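Tremow - landing page theme for food and kitchen shops

README

Tremow is a one-page HTML theme for small shops, cafes and recipe apps. It ships as static files. There is no server part and no database. The package was made for Lenz, the grid and style kit, and needs Lenz to build. The compiled output does not need it.

Contents of the package

dist/ - compiled pages, ready to upload
src/ - source templates and style sheets
demos/ - 6 demo layouts, one folder each
icons/ - 72 line icons as separate SVG files, plus a sprite
docs/ - this file, the changelog and the license

Requirements

Lenz, same major version as the one named in src/package.json. A current version of Node for the build. Any static host for the result. Tremow has been run on Bitik hosting and on a plain local server. Other hosts should work if they serve index.html as the default file.

Install

1. Unpack the archive into an empty folder.
2. Run npm install in src/.
3. Copy settings.sample.json to settings.json and fill in the site name, base path and contact address.
4. Run npm run build. Output goes to dist/ and replaces whatever is there.

To skip the build, edit the files in dist/ by hand. Hand edits are lost at the next build.

Settings

base_path - must start and end with a slash. A missing end slash breaks the icon sprite but nothing else, so check the menu icons first.
accent - one hex color. Hover and focus shades are worked out from it.
header - fixed or scroll. Default is scroll.
gallery_columns - 2, 3 or 4. On narrow screens the gallery always falls back to one column.
form_target - address that receives the contact form. With no value set, the form is left out of the page.

Gallery block

The gallery reads every JPEG in src/gallery/ in file name order. Pictures are cropped to a square from the center. Set crop to none to keep the original shape - row heights will then differ. Captions come from captions.json and are optional.

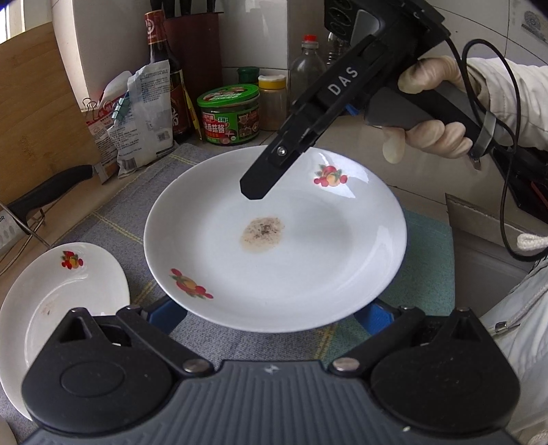
Gerkbridge wrote that the square crop was applied twice on their site when header was set to fixed, and asked whether the second pass could be turned off without editing the template. It can: set crop_once to true in settings.json. They confirmed that this worked with 503 files in the gallery folder, and added that the build took around 6 minutes on their machine.

Known issues

The fixed header covers anchor targets in older versions of Safari. Add scroll padding in custom.css.
The form script does not check file attachments.
Right-to-left text is handled in the main column only. The footer and the price table are still left-to-right. A fix is planned for March.

License

Code is under the MIT license. Icons may be used on any site built with the theme but may not be sold as a set. Sample pictures are for preview; replace them before going live.

Last updated 2019-01-30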